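Truck rolls on Fedoruk Road, lanes shut 3 hours

2019-06-28

A box truck tipped over on Fedoruk Road before dawn, blocking both inbound lanes near the Jivier turnoff. Driver treated for a cut hand and released. No other vehicles hit.

Marites Galang, spokeswoman for the county road patrol, said a rear tire blew and the driver lost control on the curve. Cargo was floor tile – most of it ended up in the ditch. 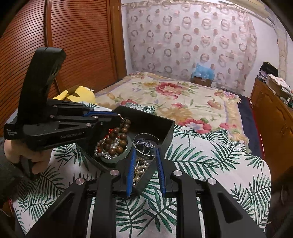
Page 47

Traffic was sent thru Lunora while crews waited on a heavy tow. Backups reached the Route 407 ramp. Both lanes open again by 8:15 a.m.

Galang asked drivers to slow down on the curve, where a similar rollover happend in December. Guardrail repairs still to come – no date given yet.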